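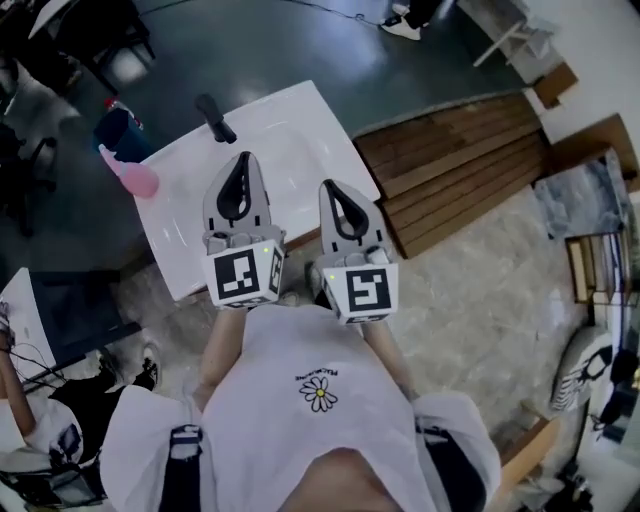 Journalists and picture editors wanted: speech-to-text trial for regional newsrooms

The Drullthorpe audio desk is looking for working journalists, subtitlers and archive staff to take part in a trial of a transcription tool called Jiang. The trial starts in November and lasts six weeks. You can take part from your own newsroom or from our office in Dudelthorpe.

## What the trial is for

Jiang turns recorded interviews into text and marks where one speaker stops and another begins. It was built on studio recordings and does well with those. We want to know how it copes with council meetings, phone interviews, touchline reports and people talking over each other in a car park.

We have an archive of 2763 local radio clips with transcripts checked by hand. These will be used to score the tool. Your part is different. We need to see what happens when reporters use it on a normal shift with a deadline coming.

## What you would do

- Run your own interview recordings through Jiang, at least four a week
- Correct the transcript as you normally would before quoting from it
- Mark any error that would have changed the meaning of a quote
- Fill in a short form at the end of each week
- Join one group call halfway through and one at the end

Most people should expect to spend two hours a week on this, on top of the transcribing they would be doing anyway. The group calls are at 4.30pm and last under an hour.

Please don't upload anything given to you in confidence, or any recording that names a child. If you are unsure about a clip, leave it out.

## Who can apply

You should be recording and quoting interviews as a regular part of your job. Freelances are welcome, as are student reporters who have a placement during the trial. No technical background is needed.

We have 88 places. A quarter are held for people who work with strong regional accents or in more than one language, as this is where earlier versions made most mistakes. The Ondton newsroom took part in the first round and its staff may apply again.

## Payment

Each participant who completes the six weeks will be paid £100. If you drop out after the halfway call you will be paid half. Staff journalists should check with their editor before accepting payment.

## Your recordings

Audio is kept for the length of the trial and deleted within 30 days of the final call. It will not be used to train the tool. Corrected transcripts are kept for scoring with names removed, and you can ask for yours to be taken out at any point before the results are written up.

## How to apply

Send a short email to Nasrin Rahimi, trial editor, saying where you work, what you usually record and how you transcribe it now. A CV is not needed. Please put "Jiang trial" in the subject line and tell us if you need any adjustments for the calls.

Applications close at noon on the last working day of the month before the trial. Everyone who applies will get a reply.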